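Workshop Tips: What to Budget for Before a Humanoid Arrives

The price on the quote is the part most people plan for. The rest comes out of the supplies budget a bit at a time, and by March it's gone. These notes are for a small shop or teaching room setting up its first table-wiping work.

Start with the table. Buy a plain white top if you can, and a dark marker. A drawn line makes a good wiping target because you can check the result from across the room. Put the cloth down folded, on the same end each time. Blue towel-type cloths are easy to find again on a white top. Order 11 and keep seven in rotation, with the rest in a drawer.
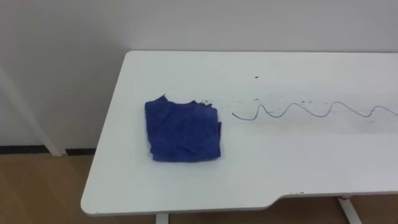

Marker residue builds up with repeated use, so set aside money for a second tabletop. Ask the supplier if tops are sold without legs. Menness sells them that way and Quispe doesn't, at least not in our size. Socorro Rengifo orders ours and asks for rounded corners.

Next, measure the room. Leave space in front of the table for the robot to stand and space beside it for a person. Measure again with the arms out to the sides. We lost a storage shelf to this. Check that the door handle can still be reached with the table in place, and keep the fire extinguisher where you can get to it without stepping over anything.
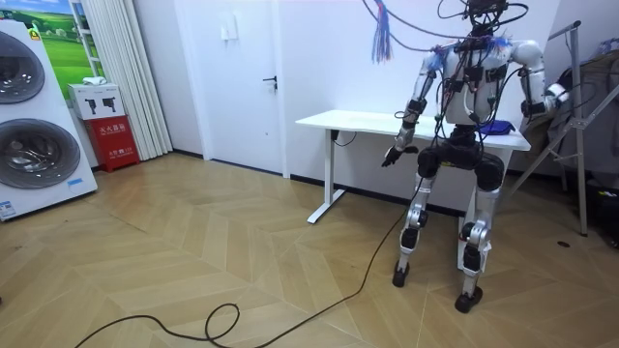

Cables need their own line in the budget. Price the overhead support, the floor run and one complete spare set. Skokuneck quoted us 83 dollars for clips and sleeves, and we went over it. Write down the length from the wall to the farthest spot the robot will stand, then add slack for turning. Have someone walk the floor run before every session.

Don't pay for a support plan until you've read what counts as a visit. The Prirnlow plan covers phone calls at any hour but bills for travel past 100 miles. Temitope Babalola keeps a sheet by the phone with the serial numbers and the name of the last technician, and it has saved us a second call more than once.

A height-adjustable desk costs more than a fixed one. Rent one for a week first and note the height you settle on.

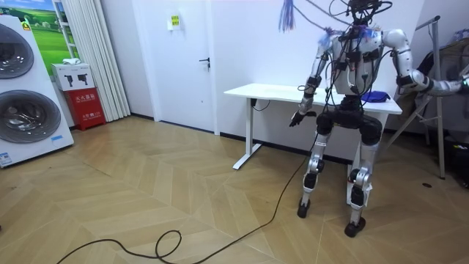

Humanoid in front of the white table, blue cloth at the right end.

Put deliveries on a Thursday if you have a choice. It leaves Friday for unpacking and for sending back whatever is the wrong size.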